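FOR IMMEDIATE RELEASE

Wiltell to Take Loose Plastic Lids at the Curb in Ulascombe and Skaltitz
Same blue cart, same pickup day, no extra charge to households
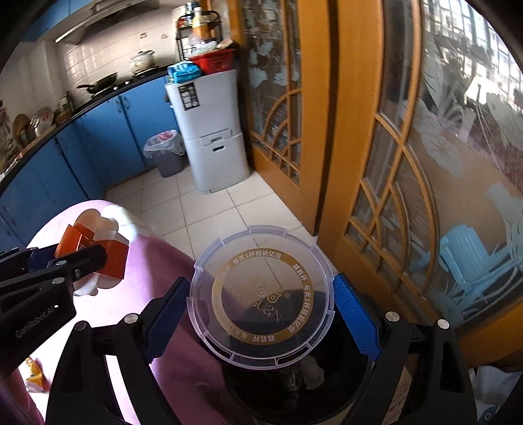 Clear round plastic lid with a gold printed ring.

ULASCOMBE, April 1, 2022 - Lids are in. Starting with the next pickup on every route, Wiltell will accept loose plastic lids in the blue curbside carts in Ulascombe and Skaltitz. Tub lids, cup lids, jar lids, the snap-on kind from takeout soup. Clear or colored, printed or plain. No sign-up needed.

Until now the rule on the cart sticker was "no lids." Residents have asked about it more than any other item, by phone and at the front counter on Ehlers Road. The sticker rule is now void. New stickers are at the printer and will be hung on cart handles as routes get done. If yours hasn't come yet, go ahead and use the new rules anyway.

What changed is the sorting hall. The old screen had gaps wide enough for a yogurt lid to drop straight through with the broken glass, and once it was in the glass it went to the landfill. The replacement screen went in over the December shutdown and has been running since on material from the apartment routes. Wiltell ran it on the apartment loads first as those come in with the most small plastic.

"People have been throwing these in the cart for years whether we said yes or no," said Ilse Bauerfeind, operations manager at Wiltell. "We were picking them out of the glass by hand and then throwing them away. I got tired of looking at it. The screen was due for replacement, so we ordered the one with the smaller gaps."

THE SIZE RULE

3 inches across or larger. Anything smaller still falls through. Water bottle caps, milk caps and the like should be screwed back on the empty bottle, and they'll travel with it. Loose small caps go in the trash for now.

Quick check: if the lid is wider than the short side of a credit card with a good bit to spare, it's fine. Drivers won't be out there with a ruler.

HOW TO PUT THEM OUT

Take the lid off the container. Both go in the cart, but seperately. A lid snapped onto a tub traps whatever is left inside, and tubs with food in them get pulled.

Rinse is enough. No need for the dishwasher.

Peel off foil and paper liners if they come off easily. If they don't, leave them.

Printing on the lid is fine. So are molded tabs and straw slots.

Do not bag lids. Bags of any kind wrap around the rollers and the line has to be stopped and cut clear.

STILL NOT ACCEPTED

Metal lids with a rubber seal. Foam lids. Paper lids with a waxy coating. Lids marked compostable, even if they look exactly like the regular ones (they usually have the word molded in near the rim, tiny letters, hold it to the light). Pump tops from soap and lotion. Pot lids, of any material, please.

Silicone stretch lids aren't accepted either. The counter on Ehlers Road gets a lot of calls on that one.

SCHOOLS AND RESTAURANTS

Commercial accounts move to the same rules on the same day as the homes around them. Schools with a lunchroom cart don't need a new contract. Restaurants and coffee counters on the weekly plan can ask for a second cart, which Wiltell will drop off at no charge for the first 12 weeks. After that it's billed at the regular second-cart rate. There are 200 of these carts set aside and they'll go in the order requests come in.

Lunch places, a note. Most of what Wiltell pulls from restaurant carts is cups with ice or drink still in them. Dump the liquid first. A cart full of half-finished iced tea gets paper wet all the way down the truck and the paper mill won't take it.

"I would rather have a dirty lid than a full cup," Bauerfeind said. "If the kitchen can only manage to do one thing, empty the cup."

WHERE THE LIDS GO

Lids are baled together with tubs and sold as mixed rigid plastic. The buyer washes and grinds them. Clear and colored are not separated in Ulascombe, that happens at the buyer's end. Bale prices move month to month and Wiltell is not expecting the lids to pay for the screen any time soon. The cost of the screen was in the regular equipment budget and household rates are not changing becuase of it.

OPEN HOURS AT THE HALL

Anyone who wants to see the new screen running can come by the Ulascombe hall on Saturday mornings through the end of the month. Closed-toe shoes. Kids over eight are welcome with a grownup. It's loud, ear protection is at the door. The viewing platform holds 12 people at a time, so expect a short wait if a school group shows up. Parking in the gravel lot, not in front of the scale please, trucks need it.

Copies of the new cart guide are at the front counter and at both town libraries. Large print on request.

ABOUT WILTELL

Wiltell collects trash, recycling and yard waste in Ulascombe, Skaltitz and the unincorporated roads between them. 70 employees. Family owned. Offices and sorting hall on Ehlers Road, Ulascombe.

MEDIA CONTACT

Ilse Bauerfeind, Operations, Wiltell
Front counter, Ehlers Road, Ulascombe
Calls returned after the morning routes are out. Filming in the sorting hall by arrangement, weekdays only.

###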